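Home | Tickets | Guests | Travel | FAQ | Contact

Juvell Fan Weekend: Your Questions Answered

Everything we know so far about the November weekend for fans of the series. 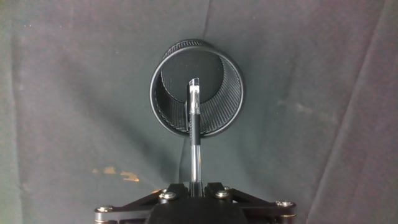 A ballpoint pen and a black mesh pen holder.

Where is it being held?
At the Rokico Hotel in Vanport. All panels are in the ballroom on the ground floor. The dealers' room is across the lobby.

What time do doors open?
11 am on the Saturday. Badge pick-up opens an hour earlier. Sunday hours will be posted once the panel schedule is settled.

Will the whole cast be there?
No. We announce guests only after they have signed. Filming dates can still change, and a guest may have to cancel. If that happens we will update the Guests page and email ticket holders.

Can I get a refund if a guest cancels?
Weekend passes are not refundable for a guest cancellation. Photo ops and autographs bought for that guest are refunded in full to the card you used.

How many autographs can I get?
The limit is 2 items per person, per guest. You can rejoin the line if there is time at the end of the session. Personalized messages are up to the guest.

Do I need to bring my own item to sign?
You can, or you can buy a colour print at the table. Please don't bring anything with glass in it — frames have to come apart before they reach the table.

Are there still photo op spots?
Each session is capped at 200 people. Sold-out sessions are marked on the Tickets page, and we don't keep a waiting list.

Are costumes allowed?
Yes. Props are checked at the door. Nothing with a metal blade.

Is there parking?
The hotel lot is for overnight guests. Everyone else should use the Radebe Centre parkade, a short walk away. It takes cards only.

Can I sell my pass to someone else?
Yes, up to the Friday before. Send us the order number and the new name — we can't change names at the door.

Filed under: Conventions, Fan Events, TV
14 comments | 37 shares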